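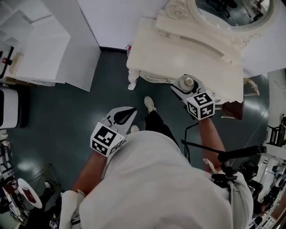
How do you stop a vanity drawer from sticking?

Take the drawer all the way out, clean the runners with a dry brush, and rub them with plain candle wax. On most painted vanities that takes care of it. If it still drags, look for paint buildup along the edges of the drawer front or a loose knob that pulls the front crooked.

Older vanities and the newer ones made to look old both tend to have wood sliding on wood, with no metal track. Paint, dust and spilled powder all collect there.

Getting the drawer out

Empty it first. Pull by the knob with a slow, straight pull. If the knob turns in your hand, stop and tighten it before going on, or the screw will chew out the hole. When the drawer won't move at all, warm the edges with a hair dryer on low and run a thin plastic scraper around the gap. Keep the dryer moving. Old paint can blister.

If you think the paint is from before 1978, test it for lead before you scrape or sand anything.

Once the drawer starts to come, hold it underneath with your other hand. Many of these have no stop at the back and will drop on your foot.

Cleaning and waxing

Brush out the opening and the bottom edges of the drawer. A vacuum with a crevice tool gets the corners. Wipe with a cloth that is barely damp and leave everything open until it is dry to the touch, overnight if you can.

Rub a white candle or a block of paraffin along the runners and the bottom edges of the drawer sides. Press hard enough to leave a visible line. Slide the drawer in and out 6 times, take it out, and wax any spots that look shiny and bare. Don't use cooking oil or spray lubricant on wood. Both hold dust, and the oil goes sticky.

Loose knobs

A single round knob works loose sooner than a two-screw handle. Tighten the screw from inside the drawer while you hold the knob still. If it spins and never grabs:

- For a machine screw that goes through the front, add a small washer under the screw head.
- For a wood screw, pack the hole with a wooden toothpick and a little wood glue, snap it off flush, and put the screw back the next day.
- If the threads in the knob itself are stripped, replace the knob. Take the old screw with you to the store.

Clelley sells a plain replacement knob in brass and nickel finishes. Check the screw length before you buy. The one supplied was too short for our drawer front and we had to use the old one.

Sticky only in summer

Wood swells in damp weather. A drawer that was fine in February and stuck in July should be left alone until it dries out, then waxed. Sand only if it rubs all year. Mark the rubbing spot with pencil, sand lightly with 220 grit, and try it often.

Cleaning carved trim

White paint shows dust in every groove. Use a soft, dry paintbrush on the scrolls and curves, then a cloth with warm water and one drop of dish soap. Rinse with a second cloth. Skip anything gritty, including baking soda paste, on painted edges.

For a mirror in a carved surround, spray the cleaner on the cloth and not on the glass. Liquid runs down behind the edge and can spoil the silvering along the bottom.

Before you move a vanity

Take the drawers out and wrap the mirror. Lift from under the solid rail, with one person at each end. Don't drag it, even on a slick floor. Curved legs take weight well from above and badly from the side. Felt pads under the feet help with small shifts for sweeping.

Related tips
Wax or soap for wooden drawers?
Getting nail polish off painted furniture
Wevetico felt pads after 40 weeks
Fixing a wobbly stool
Sosham drawer liners: cutting and fitting
How to hang a heavy mirror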